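Home Papers Methods Notes Archive Contact

We use cookies to remember your reading settings. Accept / Manage

Blagoje Pavlović
May 9, 2021

4. Maintaining the simulated cell

4.1 What was set up, and what was assumed

The Storkuddale cell exists twice: as an arm bolted to a bench, and as a rendered kitchen in which a model of an arm works over a table. It is commonly said that the second version needs no upkeep. We doubted this from the start, and the log kept since November gives us little reason to change our minds. A simulated joint does not wear, but the files that describe it are edited, merged and overwritten by people in a hurry, and the effect on results can be much the same as a loose bolt.

The cell was built in the Hollico scene editor, with contact handling passed to a separate solver, Flenier. The task is short. Two small light-blue objects are involved, with a dark bowl as the target, and the arm is asked to leave both of them in it. The kitchen around the table plays no part in the task and was kept because earlier work had used it. We were told that a busy background makes a policy sturdier. No test of that claim came with the scene, and we do not repeat it as a finding.

4.2 Faults found at the bowl

Most of our repair work has concerned the bowl. Its collision shape had been made by an automatic tool which, on its default setting, closes over any hollow. A bowl treated in this way behaves as a solid lump with a bowl drawn over it, and a block set down on it will rest at the rim however it is released. Several runs had been scored as successes on the strength of height and distance alone – the scoring script never asked whether the block was inside anything.

We rebuilt the shape by hand from 23 convex pieces and then replayed 1,022 stored episodes against it. The replays are cheap to run and tedious to check. We looked most closely at states in which the block sits partly in the opening with the gripper still beside it (Figure 2), as these are the cases where the old and new shapes are most likely to disagree and where the script is least to be trusted.
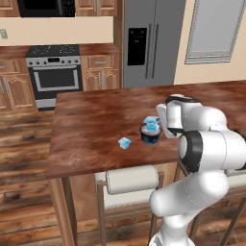

Figure 2. Simulated cell, gripper beside the navy bowl. One light-blue block rests on the bowl, partly sunk into its opening; a second light-blue object lies on the table.

A single still cannot settle whether a block has come to rest, and we would caution against reading the figure as a result. The same goes for the pictures used in support of the earlier scene. For scoring, we now require the block to remain below a set height for 2,000 solver steps after the fingers open. The limit was chosen by trial and we make no great claim for it.

4.3 Routine checks

After the bowl was mended we adopted a fixed routine, run whenever the scene file changes. The arm is driven to its home pose and the joint angles are compared with a stored copy. The gripper is closed on nothing and opened again. A block is dropped into the bowl from above, then placed on bare table and left alone; any drift is treated as a fault in the contact settings and the file is sent back. Ursu, the script that runs these checks, stops at the first failure and does not attempt a repair. An earlier version did, by nudging friction values until the test passed, and it hid a wrong block mass for most of a month.

Whether any of this brings the simulated cell nearer to the bench is a separate matter. Friction between block and finger remains a guess in both directions – we have not measured it on the real parts, and the value in the file has no recorded source. Agreement between the two cells should be read with that in mind, including where it favours us.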